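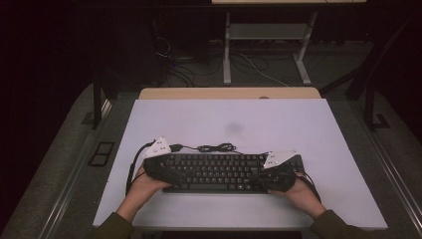

Full-size keyboard, number pad on the right.

From: Gearóid Nic Aodha
To: Tierney users list
Date: July 24, 2018
Subject: Re: Keypad entry in Pivley ledgers

On Tuesday a member in Plosow wrote:

> I moved our membership book into Pivley in February. It has
> 724 rows, and the cursor jumps down after every Enter. I want
> it to go across, the way the paper book did. Is there a
> setting, or do I have to use Tab each time?

There is a setting. Open the ledger, go to Options, then Entry, and change "After Enter" from Down to Across. It is saved with the ledger, so set it again for any new one you start.

You will also want to fill in "Last column" on the same page. We use 5. After that column the cursor drops to the start of the next row. If you leave it blank it keeps going right until it runs out of columns.

The Romolier import ignores both settings. If you are bringing in old books that way, do the import first and change Entry afterward.
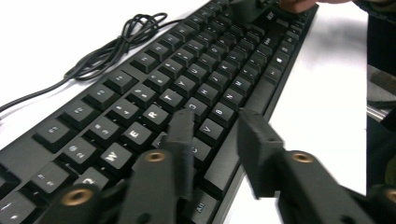 Is there a limit on rows?
The limit is 4000 per ledger, and archived rows count toward it.

I split ours into 2 ledgers by last name well before we got there, and the yearly report still adds them together.

Gearóid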